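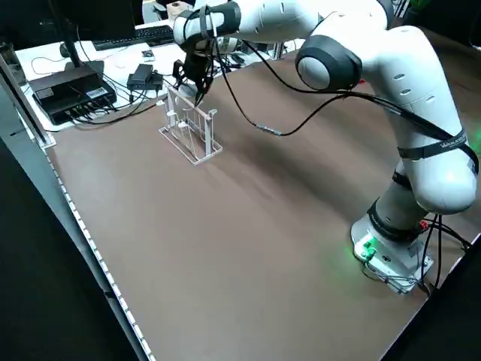 # Re: Probefahrt mit dem neuen Wirari Kombi

Hallo zusammen,

Lucian schrieb am Freitag:

> Hat von euch schon jemand den neuen Wirari gefahren? Bei Antoniadis in Drasach steht angeblich einer auf dem Hof. Mich interessiert vor allem, wie er sich auf der Landstraße macht und ob man hinten als Erwachsener sitzen kann. Der Prospekt gibt dazu ja nichts her.
>
> Gruß
> Lucian Dobre

Ja, ich! Gestern Nachmittag, und ich grinse immer noch. Eigentlich wollte ich bei Antoniadis nur neue Wischerblätter holen, aber dann stand er da in diesem dunklen Grün, und der junge Mann am Tresen hat mir den Schlüssel praktisch in die Hand gedrückt. Ich bin über die alte Passstraße hoch und unten am Fluss zurück, also genau die Strecke, die du vermutlich auch fahren würdest.

Zum Fahrwerk: herrlich! Straff, aber nie bockig, und die Lenkung sagt einem endlich wieder, was die Vorderräder gerade machen (mein alter Draradton war da ja eher schweigsam). In den Kehren oben habe ich kein einziges Mal nachkorrigiert. Bei 100 ist es innen so leise, dass ich das Klappern meiner eigenen Thermoskanne gehört habe.

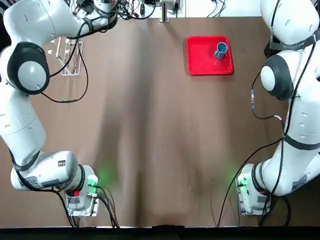
Der Motor hängt schön am Gas, richtig munter wird er ab 4000 Umdrehungen. Darunter geht es gemütlicher zu, was mir im Ort aber gerade recht war. Die Automatik schaltet sauber. Nur beim Anfahren am Berg hat sie sich einmal kurz bitten lassen, vielleicht war ich da auch zu zaghaft.

Hinten sitzt man gut, Lucian! Ich habe es auf dem Parkplatz ausprobiert, Fahrersitz auf meine Position und dann selbst dahinter gesetzt (ich bin ja nun wirklich nicht klein): Knie frei, Kopf frei, und die Lehne lässt sich in drei Stufen neigen. Der Mittelplatz ist schmal, da würde ich auf längeren Strecken niemanden hinsetzen wollen.
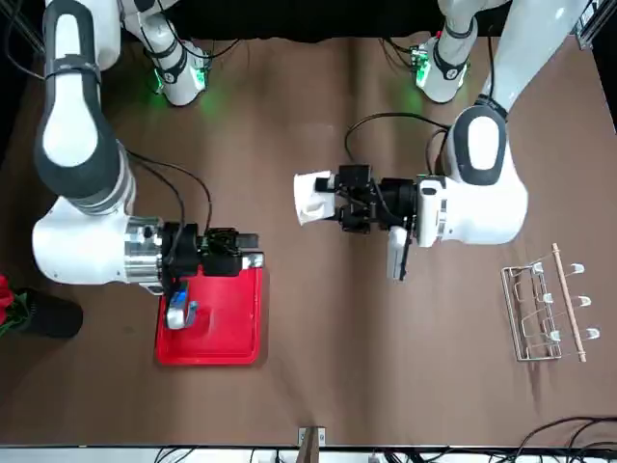
Zwei Sachen haben mich gestört. Die Heizung lässt sich nur über den Bildschirm verstellen, mit Handschuhen also gar nicht, und die Ladekante liegt höher als beim Vorgänger. Wer regelmäßig einen Hund oder Getränkekisten einlädt, sollte das vorher mal testen.

Der Vorführwagen bleibt noch bis Ende März in Drasach, danach geht er an eine andere Filiale. Ruft am besten vorher an, vormittags war er wohl öfter unterwegs. Und lasst euch die Sportsitze zeigen, die sind jeden Aufpreis wert!

Lucian, wenn du magst, fahre ich gern noch mal mit. Dann nehme ich hinten Platz und du fährst.

Viele Grüße in die Runde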